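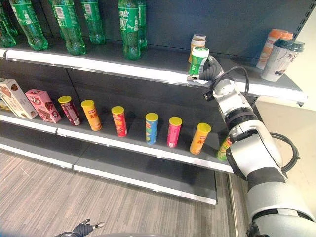
Dark gray shelving unit with white front strips and perforated upright, stocked with bottled drinks.

Geltar Wall Shelving System

The Geltar system is a line of steel wall shelving for grocery stores, pharmacies, school stores and staff pantries. It is sold by Plotus as single bays or as continuous runs, and all parts may be ordered separately. Starter bays include two uprights. Add-on bays include one upright and share the second with the bay beside it.

Uprights and shelf positions
Each upright is slotted along its full height. Shelves hang on paired brackets that hook into the slots without tools. Brackets must be set at the same height on both sides and pressed down until fully seated before the shelf is placed. For tall bottles, customers should measure the tallest product they intend to stock and allow enough space above it for a hand to reach in and lift the item out.

Shelf load
The rated load is 300 pounds per shelf, evenly distributed. The rating applies to level shelves only. Shelves set at a downward angle carry a lower rating, which is printed on the bracket sheet packed with each order. Bottled drinks and canned goods should be placed on the lower shelves where the store layout permits.

Front strips
Price strips clip to the front edge of the shelf and accept paper labels or printed card. Replacement strips are supplied in packs of 20. Strips from the earlier Liline series do not fit Geltar shelves. Liline brackets may not be used on Geltar uprights under any circumstances.

Back panels
Back panels are available in solid and perforated styles. Perforated panels accept hooks for light packaged goods. A panel must be fitted to every bay in a run that stands away from a wall.

Assembly and anchoring
Two people are required for assembly. The leveling feet should be adjusted before any shelf is loaded. Wall bays must be anchored through the top of each upright; anchors are not included, as the correct type depends on the wall. Customers without maintenance staff may request installation through Ikonen, the service partner for this line.

Care
Wipe shelves with a damp cloth and mild soap. Do not use scouring pads or bleach. Spills of sugared drinks should be removed promptly, including from the channel behind the price strip.

Ordering
Starter bay, four shelves and base: $339
Add-on bays, extra shelves, panels and end caps: priced by quotation
Standard finish orders ship within 7 business days
Special finishes are made to order and cannot be returned

Requests for quotation should state the total wall length, ceiling height, number of shelves per bay and delivery address. Please note any columns, outlets or thermostats on the wall.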